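Temps de lecture : 7 min

Apprentissage par démonstration – séance 4
Téléopération et guidage manuel
Notes de cours, Nattawut Sangkhawat, version du 22 juillet 2024

On reprend où on s'était arrêtés : le robot ne sait rien, vous savez tout, et il s'agit de réduire l'écart sans casser de matériel. Au menu, du ménage. Ceux qui espéraient de la chirurgie peuvent consulter le catalogue des options.
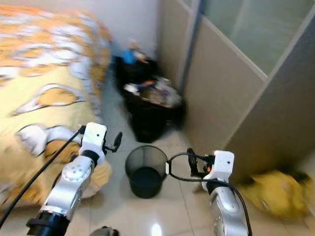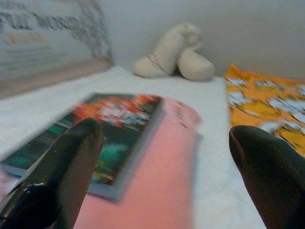 1. Deux façons de montrer

Le guidage manuel (kinesthésique) : on prend le bras par le poignet et on lui fait faire le geste. Les trajectoires sont propres, les efforts sont ressentis directement, et l'opérateur se retrouve dans le champ de toutes les caméras. Un modèle entraîné ainsi apprend parfois à attendre qu'une main humaine apparaisse. Avec deux bras, il faut en outre être deux, ou très souple.

La téléopération : l'opérateur agit à distance, par manettes ou par bras maîtres. Le champ visuel reste dégagé. On perd en revanche le toucher, et l'on découvre combien on s'en servait pour attraper un bord fin ou un objet mou.

Dans le projet Ulex, nous téléopérons tout. Le guidage ne sert plus qu'à enregistrer les poses de repos.

2. Ce que vaut une démonstration

Une bonne démonstration est ennuyeuse. L'approche est franche, la pince se ferme une fois, l'objet est déposé, les bras reviennent. L'an dernier, le groupe Fotar avait rendu 40 épisodes dont 17 contenaient une hésitation de plusieurs secondes au-dessus de l'objet. Le modèle a fidèlement appris à hésiter. Il le faisait même avec une certaine distinction.

À surveiller :
- les pauses (l'opérateur réfléchit, l'enregistreur tourne) ;
- les corrections au dernier moment, à conserver si elles aboutissent, à jeter si elles tournent à la lutte ;
- la vitesse du poignet. Un mouvement brusque donne des images floues, et le flou arrive en général à l'instant précis où l'on aurait aimé voir l'objet ;
- le bras inactif. Il a une position, donc il est appris lui aussi.

3. Caméra de tête, caméra de poignet

La première dit où l'on est, la seconde ce qu'on s'apprête à saisir. Chacune est médiocre dans le métier de l'autre. Vérifiez la synchronisation avant toute série : avec un décalage de quelques images, la politique ferme la pince sur un souvenir.

4. Varier, mais pas n'importe comment

Déplacez les objets entre deux épisodes. Changez-en quelques-uns. Ne changez pas de stratégie de prise au milieu d'une série – si l'un d'entre vous saisit par le bord et l'autre par le dessus, la moyenne des deux passe à côté. Duangkaew, notre outil d'annotation, accepte un champ « stratégie ». Il est facultatif, donc vide. Remplissez-le.

Travail à rendre en août

Par binôme : 19 démonstrations téléopérées d'une même tâche de rangement, déposées sur Ollach, avec une page de commentaire. Indiquez les épisodes écartés et pourquoi. « Le robot ne voulait pas » n'est pas un motif recevable, je l'ai déjà lu.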